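Stripping old office towers for parts - what order do you go in?

gert_vw
Posts: 27
Picked up a stack of retired Dell towers from an office clearout in January and I've been taking them down on the bench one at a time. Drives and RAM to keep, processors to keep, cases and the rest to the recycler. My question is the order. I've been pulling the power supply first so I've got room for my hands, but then I'm fighting the harness the whole way. Anybody do it differently?

Nekden
Posts: 60
Lay it on its side, cover off, drive out first. Always. The drive is the thing you care about and you don't want it in there while you're yanking on cables. Then RAM, then CPU. I leave the power supply until the very end, and half the time I don't take it out at all.

rafia.n
I'm with Gert on the PSU, sorry Nekden. On the bigger cases it doesn't matter but on a small one I can't get at half the plugs with it sitting there. Four screws and it's gone.

Nekden
It's four screws and then every single power lead you have to trace back and unclip. For a machine that's going to scrap! Life's too short.

charmaine_a
Can I ask a dumb one - do you take the heatsink off while it's all still in the case? I did one last night and the CPU came up with it, stuck to the bottom. Nothing bent as far as I can tell but my heart stopped.

rafia.n
Not dumb, happens to everyone with old paste. Run the machine for ten minutes before you open it up, unplug it, then twist the cooler a little before you lift. Only works if it still boots, obviously.

gert_vw
OK, tried it Nekden's way this evening and I'll give him the drive part. The blue caddies just squeeze and slide so there's no reason to wait. Cooler next, then I lifted the retention frame and took the processor straight up, then the memory.
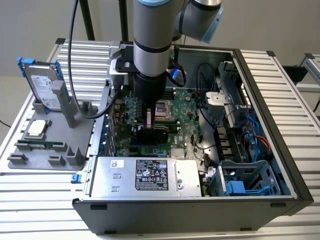 Where I still disagree is the power supply. With those black leads running up the middle I kept catching them with my sleeve, and I'd sooner have them out of the way before I go anywhere near a bare socket. So my order is now drive, PSU, cooler, CPU, RAM. Took me 27 minutes but I stopped for coffee.

Kgomotso M
Don't forget the coin cell! Our recycler won't take boards with the battery still in. Little clip on the side, push it and it pops up.

gert_vw
Good call, I've got 3 boards in the box already that need going back over. Ugh.

charmaine_a
What are you all putting the loose CPUs in? Mine are in an egg carton right now.

Nekden
Egg carton's fine for the ones with flat pads if you're not stacking anything on top. I'd still get the proper plastic clamshells, they're cheap. And put the RAM in antistatic bags, please.

rafia.n
And write on the bag what it came out of. I have a whole drawer of mystery sticks.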